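Home | Builds | Notebook | Parts wanted | Contact

Filed under: Workshop notebook / Arm and gripper / Cardboard

October, Gellstead workshop, from 9 in the morning

Purpose of today: to see if the arm can take hold of a folding box by one wall and bring it up without crushing it. We used the brown corrugated boxes from Mirkitz, the ones with many tabs. Duyên Lã drove the arm with the hand controller and I kept the log. Tâm Ung came later and looked at the wiring of the wrist.

First I changed the closing speed. On the last entry I wrote that the fingers come together too hard on thin board, and this is still true with the old setting. I reduced the motor current and put a longer ramp at the end of the travel. The change is in the file called Dandadham, on the shared drive. Please do not edit the older copy, I keep it to compare.

The easiest thing to hold is a single wall standing up between the fingers. The approach must be slow and the wrist must be square to the board, otherwise one fingertip arrives first and pushes the wall over.

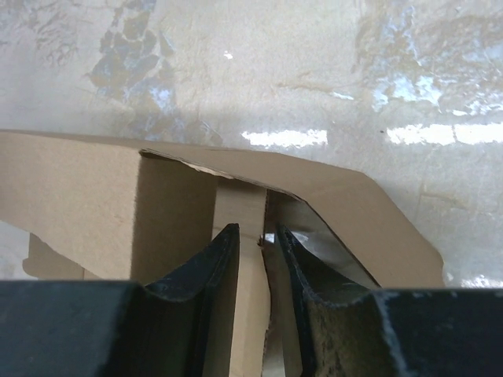
Centre wall between the fingertips, flap open to the right.

Corrugated board is strong in one direction only. When we pinch across the flutes it goes flat and stays flat, and the next grip in the same place is weaker. I want to mark the flute direction on each blank with a pencil before we begin, so that the log can say which way we gripped.

Duyên asked for a smaller step on the controller for the last part of the approach. I gave her a step of 7 instead of 23 (controller units, I have not yet converted them to millimetres). She says it is much more comfortable, but the whole movement now takes long and her thumb becomes tired. Maybe two speeds on one button. Tâm has made such a thing before for his plotter and will look for the code.
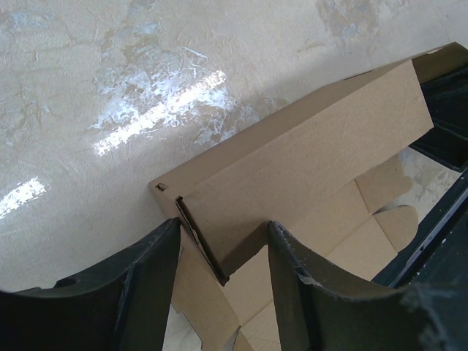

The wrist camera view is enough for placing the fingers on an edge, but the glare is a problem for the edge finder. It takes the bright patches for board when the exposure is on automatic. With fixed exposure it is better. I tried three values and left it on the middle one. A matt cloth under the work would be the cheap solution. Âu has grey felt at a fair price, I will ask for one metre.

Finger pads: I would like to try a thin rubber layer on the inside. The black plastic slips a little on kraft board if the current is low. Tâm prefers to print new fingers with small ridges. We did not agree, so we will make one pair of each — it is not much work.
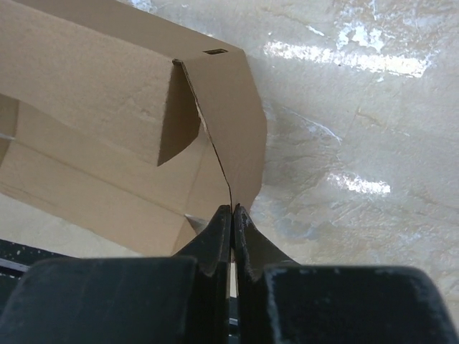
For end flaps I think the grip should be near a corner, where two folds give some stiffness. In the middle of a long flap the board bends, and then the position from the arm and the position of the box are not the same thing any more. I need to write this down properly with a drawing.

The wrist cable has now made around 3,000 cycles by the counter. Tâm found the outer cover stiff near the clamp but no break. He moved the clamp back and left a bigger loop.

To do:
— pencil arrows on the blanks
— two speeds on the controller (Tâm)
— felt from Âu
— rubber pads, and ridged fingers to print
— convert controller units to mm, this is for me

The key of the parts cupboard is with Duyên until next session.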